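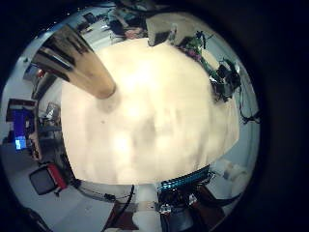
4. Hands-on Assessment of the Birlow Hand Kit

4.1 What was on offer

The Birlow kit is sold by Gunuser as a bolt-on hand with cameras close in at the fingers. It goes on an arm the buyer already owns. Our copy came on a loan that ended in February, and we tested it as any small lab would: read the guide, mount it, try to get work out of it. The vendor's pitch is light handling, meaning things that bruise, bend or shed. Flowers are in their own sales sheet, so flowers it was. Wood blocks were added as a dull, stiff baseline.

Two of us ran everything. Guerreiro did the mounting and the cabling, Salgado wrote the grasp routines and kept the log. No one from the vendor was present. Support questions went through the normal ticket form like everyone else's, and replies came within a day, apart from one about finger calibration that was never answered.

4.2 Mounting and setup

The guide says an afternoon. It took us longer. The flange adapter fit first time and the bolts were the right length – not a given with this sort of kit. Cabling was the slow part. The guide has one drawing for cable routing and it assumes an arm with internal channels, ours has none. We ended up tying the bundle to the outside of the links with slack at each joint, then redoing it after the wrist rotation pulled a connector half out.

Software install was clean on the second machine and not on the first. We didnt chase the reason. The Morais driver package that comes with the kit wants a fixed version of the camera library and will not say so until it fails.

4.3 Tasks

Three groups of trials: single stem, mixed bouquet, wood block. The single stem trials used cut roses with the leaves left on. The bouquet trials used a tied bunch of mixed blooms and dried grass, to be lifted and then lowered into a tall vase with a narrow margin for error. The block trials were plain grasp and hold. In all, 200 trials were logged, 52 of them with the bouquet. A trial was a success if the object was held through the full move and released where asked. Dropped petals were noted seperately and did not count as failure.

Stem grip is where the design choice shows. The fingers are wide at the tip and a bunch of stems rolls as it closes. Gripping low gives more control of the angle but leaves the heads free to swing. Gripping high crushes leaves. We settled on a grip just below the foliage and a slow wrist turn. 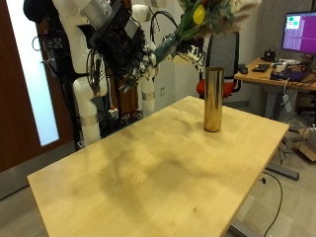
Figure 4. Bouquet trial. The hand holds the flowers by their stems; the vase stands on the table.

Vase insertion was the hardest part by a good way. The shiny gold surface gave the depth estimate trouble – it saw the reflections and placed the rim in the wrong spot. Switching to a taught position fixed that but then the kit's own vision is doing nothing for you, and the vision is a good part of the price. A matte vase would surely score better. We kept the shiny one, since buyers will have shiny ones.

4.4 The finger-side view

Most of the case for this kit over a cheaper gripper rests on the near camera. The view is very wide and strongly curved, and takes in a lot of room. Operators needed a while to get used to it. Salgado's notes from the first session say "fine for what is touching, useless for how far". After more practice the second half of that softened a bit. With a single stem the view is at its best: you can tell the flower from the leaves, and see where the finger meets the stem,
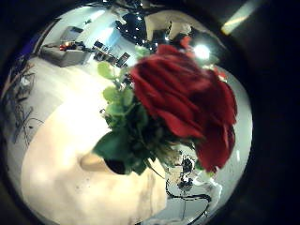

and a small shift of the wrist can be judged straight away without looking over at the arm. Thorns did no visible harm to the finger skins over the loan period. Green marks from the leaves wiped off. One skin had a nick by the end, source unknown.

Focus is the weak point. The finger itself is soft in the picture whenever it comes close to the lens, and it can fill a large share of the view. Not fatal for a person watching. For a learned policy trained on these images it may matter more, and we have not tested that. Bright lamps also flare badly, so lab lighting should be thought about before mounting, not after.

4.5 Stiff objects

Blocks were easy, as expected. The grip held on the first try in nearly all runs, with failures coming from bad approach angles and not from slip. Salgado did find that a block held by its end tends to droop if the speed setting is above the middle of the scale. Lower the speed and it stays put.

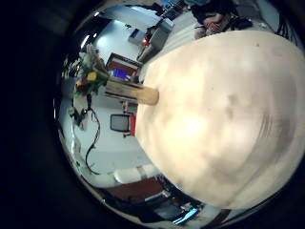 Figure 5. Finger-side view in a block trial. One end of the wood rests against the finger.

4.6 Cost and fit

Spare skins are 399 for a pack of 12, sold only through the vendor. A lab running flowers daily would want one pack in the drawer from the start. The Rulline adapter set, needed for arms with the older flange, is extra and the order page does not make this clear.

For labs with an arm already and a real need for gentle grasps, the kit is worth a trial loan. For blocks and boxes alone it is too much hand. Calibration steps need a rewrite, and so does the cable drawing. Both points were sent to the vendor on 10 November 2021, along with the trial log.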